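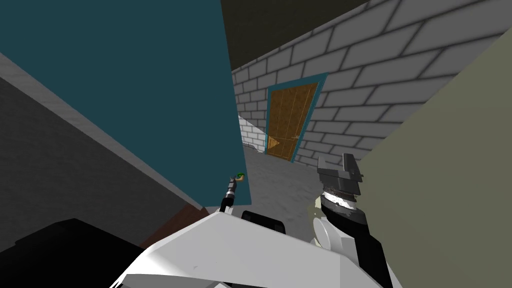
What is a shared-workshop two-arm build?
A two-armed robot put together in a home or a community workshop, by people who pay for the parts themselves and rehearse it in simulation first, where crashes cost nothing.

The best documented build of this kind is the Uldale, named after the workshop where it was planned. It has a white body, two arms and a parallel gripper on each. The plans call for 126 printed parts, of which 41 are brackets holding other brackets.

Origins
The project began in January as a plan for one arm. A second was added when the Clomden parts list turned out to be cheaper by the pair, an economy that doubled the wiring and used up the savings. Work on the metal stopped soon after, and the simulated version went on without it. The simulated version has remained ahead ever since.

The practice room
Rehearsals take place in a rendered room called Grustutgate. It has teal and khaki walls, a gray concrete floor and a white brick wall with a wooden door in it. In the usual exercise the left gripper holds something small and green while the right one waits its turn. Waiting is the skill the right arm has mastered most completely.

The view used for practice is tilted, so the door leans. Newcomers tend to tilt their heads for the first session and then give up - the arms work in their own coordinates and have no opinion about doors.

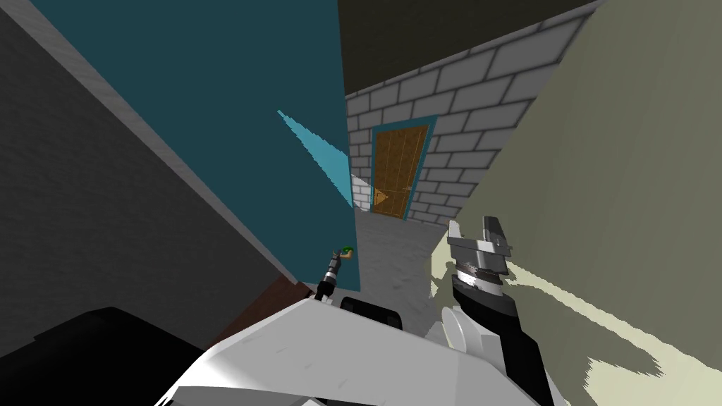 Gripping
Each gripper closes two flat fingers on whatever lies between them. Flat fingers are easy to make and easy to replace, and they are good at flat things. Round things are another matter. A long wooden piece with a narrow end is kinder to them, provided the grip is taken at the narrow end and the wide end is left to look after itself.

The Hoekstra settings, a short file of closing speeds and forces passed from one workshop to the next, are the usual starting point. The file has 27 entries. Most builders change three of them and describe the result as their own controller.

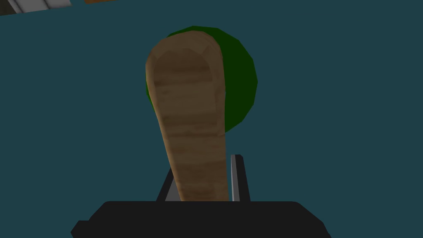
Grustutgate Workshop Pages

Simulated objects are simpler than the ones in the kitchen drawer. A ball may show flat facets along its outline, and wood is a banded pattern laid over a plain shape. Neither matters much to a beginner, but a grip tuned on such objects usually needs tuning again on real ones. Builders should allow some 30 evenings for this, and should warn whoever owns the spoons.

Page last revised 12/17/21. The section on the metal arms is still to be written - so are parts of the metal arms.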